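New house rules for shared robot benches at Prinditz

I spent the morning with the new bench rules at the Prinditz workshop, and I have to say, they're a lot shorter than I feared! The old handbook ran to 154 pages (I never got past the chapter on fuses). The new one is 13, and you can read it over a coffee.

The big change is about where people stand. Anybody near a two-armed bench now has to agree out loud with the operator before a run starts, and hands stay down until the operator calls it finished. Simple stuff, but it was never written down before. Loose cables get checked at the start of each shift, and every bench gets a log sheet, on paper, which made me smile a bit.

Espinoza, the firm that wrote the draft, wanted a full cage around each bench. The folks at Skarnov pushed back on that - they do a lot of small tabletop work, pencils and cups and the like, and they said cages would slow everything to a crawl. So the final version goes by arm speed instead. Slow runs can go ahead with people close by, fast ones can't. 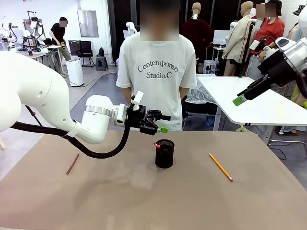
I like the compromise, mostly. My one gripe is the training, a seven-hour course that everybody has to take again each June, even the old hands. Nearly 500 people are on the list already, so good luck getting a morning slot. The rules kick in on September 6, 2026, and sign-up sheets are at the front desk.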